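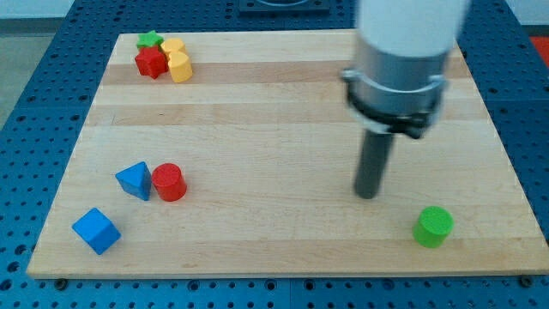 The aim of the project was to find out whether a set of small toy blocks could be told apart by shape alone, by color alone, or only by the two together, when the blocks lie on a plain wooden surface. The work was done for the second-year course in product design, with Geert Coppens as supervisor. The surface is a rectangular, light-colored board with a visible grain, laid on a blue perforated tabletop. The layout used for the discussion in this report has stars, cylinders, a triangular prism and a cube in four colors, and it mixes close groups with single pieces: two yellow cylinders touch the red star, while a green cylinder stands by itself near the front edge on the right.

1. Background

Block sets for young children are usually described in catalogs by piece count and color. Our client, the toy library Flerlow, stores its sets in mixed bins and asked for a sorting guide that could be printed on one sheet. Its present guide lists pieces by color only. Gijs Leemans reviewed that guide in May and noted that a child who picks up a red piece has no way of knowing from the sheet whether it belongs with the stars or with the cylinders.

2. Terms

"Shape" means the outline of the largest flat face. A cylinder therefore counts as round, even when it is seen from a low angle and its side looks like a rectangle. "Contact" means that two pieces touch. "Overlap" means that one piece hides part of another from the viewer. Overlap depends on the viewing position and contact does not, so the two were recorded in separate columns.

3. Method

Luuk Van Dijk prepared the layouts and Ans Van Acker kept the record sheet. Each layout was viewed from 3 fixed positions at a distance of 1000 mm from the center of the board. Readers had 10 seconds per view and wrote down the shape and color of every piece they could identify. A piece named correctly in one respect only was entered as a partial reading.

The board was kept bare between the groups of blocks. An earlier trial on patterned cloth was dropped after the edges of the prism became hard to follow against the print.

4. Observations

Color was read correctly more often than shape in all positions. The partial readings came mostly from pieces at the back of a group. In the layout shown, the small green star sits partly behind the larger red one, and the rear yellow cylinder is partly hidden by the front one. Readers tended to name the color of such pieces and leave the shape blank.

Upright cylinders with the flat top in view gave little trouble. The blue prism was less consistent. It rests on a rectangular face, and two readers at the low position entered it as a cube, possibly influenced by the blue cube lying nearby. We did not test this pair in different colors.

5. Proposed sheet

The draft sheet uses rows for shape and columns for color. Dirk Baert suggested drawing each piece twice, once from above and once from the side, and this was adopted for the prism and the cylinder. The star needs only the top view. Sizes are left off the sheet, although the two sizes of star will need a note if both stay in the same bin.

6. Remaining work

The draft goes to Flerlow on 23rd August. Still open are the line weight of the drawings, which printed too thin on the department printer, and the order of the rows - Gijs prefers stars first, the current draft starts with cylinders. The record sheets are kept in the project binder, behind the layout sketches.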